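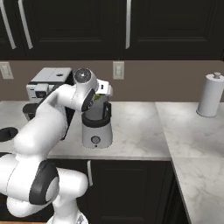
I put off buying a proper blender for the better part of ten years. We had one of those stick ones that came free with something, and it did soup well enough if you didn't mind finding a whole piece of carrot in the bottom of your bowl. Then last September it started making a smell like a burnt hair dryer, and I finally gave in and ordered the Jacquet 1,000 from Gallis, the kitchen shop up in Teludley (they post, bless them, and it came wrapped in enough paper to line a chook shed).

The number is the wattage, and I'll say straight up that 1,000 watts is more than I need for a banana and some oats. But I make a lot of nut butter, and that's where the cheap ones give up on you. The Jacquet takes 400 grams of roasted peanuts and gets them properly smooth in one go, with a couple of stops to scrape down the sides. Almonds take longer and you do have to be patient with them — they go to crumbs, then a sort of damp sand, and you'll be standing there convinced you've ruined them, and then the oil comes out and all of a sudden it's lovely. I add a pinch of salt and nothing else. My sister adds honey, but it seizes up and then she rings me about it.

Soup is very good. Pumpkin comes out like velvet, and I've stopped bothering to sieve my tomato passata, seeds and all. Let it cool a bit first, though, and take the little cap out of the lid with a tea towel over the hole. I didn't the first time and I was wiping leek off the range hood for a week!

Green smoothies are the other big one in our house. Kale used to leave those little flecks that get stuck in your teeth before work, and the Jacquet deals with them so long as the liquid goes in first. Frozen mango is fine too. Ice it will crush, but unevenly, and if you mostly want a machine for margaritas I'd look elsewhere.

Now for the grumbles. It is loud. I don't own anything for measuring these things, but the dog leaves the room and I can't run it before seven in the morning without hearing about it from down the hall. The rubber seal under the lid traps everything, so you need to hook it out with a skewer and give it a scrub or it'll start to pong. And the instruction booklet has been translated by someone in a hurry. It has 25 recipes in the back and I've tried four, and the only one I'd make again is the beetroot dip, with double the garlic.

I also had a good long go of the Bestavberg while I was minding a friend's place, and it's the obvious one to compare. It's quieter, and the dial has a nice clunk to it. But it's nearly twice the price, and the jug is such an awkward shape that I never felt I'd got all the peanut butter out of the corners. For someone who blends once a day and has a baby asleep in the next room, I could see the sense in it. I was glad to get home to mine.

Cleaning is easy otherwise. Warm water, a drop of detergent, whiz it for a few seconds and rinse. Do that as soon as you've poured, mind, and don't wander off to answer the phone like I do, or the nut butter sets like grout.

I'd give it four and a half out of five, losing the half for the seal. Gallis sell spare ones and I've put two in the drawer.

Filed under: Kitchen & Pantry, Small Appliances, Tried at Home
102 comments

Contact | © All words my own, please ask before borrowing | Back to top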